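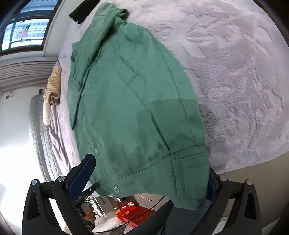
Laxdal streaming stick review: fine for movie nights, rough on subtitles

April 1, 2025

Quick one today, I've got dinner on. A few of you asked what I watch all the film industry stuff on — the song clips, the award show red carpets, the dance numbers I keep going on about — and the answer since October is the Laxdal stick. Paid 221 dollars for it with the remote and a year of the Kinunlow channel pack thrown in. Not cheap. My old box was 15 years old if you count the first one I had, and it was dying, so I caved.

Setup

Easy. Plug in, pick language, wait. Then wait some more. Mine did 2 updates back to back before it would show me a menu. After that it was all good. Sign-in is the usual code on your phone thing. Typing passwords with the remote is a nightmare, so do it on the phone if you can.

It wants to know your favourite stars on the first night. I picked a few and now my home screen thinks I only like one sort of movie. Couldn't find how to reset it for weeks. It's under Profile, then Tastes, then right down the bottom.

Picture and sound

Really good. Colours in the big song sequences come up lovely, all the costume stuff, sequins, the wet-street night scenes. Older films look soft but they are soft, can't blame the stick. Skin tones a bit orange on the Vivid setting, change it to Cinema.

Sound is where I had a grumble. Dialogue too quiet, music shaking the walls. There's a Voice Lift option that helps. Doesn't fix it. Late at night I use headphones, which pair fast and have stayed paired.

Subtitles

Oh dear. Half the reason I bought it. The Kinunlow pack has a huge range of South Indian films and the translations swing from great to gibberish. That's on the channel and not the stick, fair enough. But the timing drifts too, and I've seen that in three different apps. By the interval of a long film the words are a good line behind. Pause and play again and it catches up. Annoying when it's the climax and everyone's yelling.

You can change size and put a grey box behind the text. Do that. White on a white sari is no use to anyone.

The gossip feed

There's a row called Cadus on the home screen, celebrity news and trailers. You can't remove it, only move it down. Some of the trailers are up early, which I love. Some of it is airport photos and who unfollowed who. I read it, I'm not going to lie. But it autoplays with sound when you scroll past, and the off switch for that resets itself after every update. Come on, Laxdal.

The remote

Light, a bit plasticky, buttons click nicely. Four shortcut buttons and I use one. No headphone jack. The batteries lasted me 18 weeks, then it went flat halfway through a premiere special. No warning on screen. Keep spares in the drawer.

Voice search gets the big actors' names every time. Smaller ones, forget it. I asked for a supporting actress I like and got a cooking show. Twice. Spelling it out works beter.

Compared with the Grosteritz

Had a borrowed Grosteritz for a fortnight before I bought this. Faster menus, no gossip row, subtitles stayed in time. But it didn't have the Kinunlow channel at all and the regional catalogue was thin, mostly the same dubbed action films over and over. If you watch mainly Hollywood, get that one. If you want the newer releases from the south, with the making-of clips and the audio launches, it's the Laxdal for now.

Bits I forgot

Doesn't get very hot. Wifi dropped once or twice when the microwave was on, might be my house. Kids' profile is decent, has a PIN. Downloads aren't a thing on it, so no good for the caravan.

Score

Seven out of ten. Would be an eight and a half if they sorted the subtitle drift. I'd wait for a sale, they seem to do one around the festival season. Will update if the next patch does anthing. Award show post is coming once I've finished watching the thing, it goes for hours.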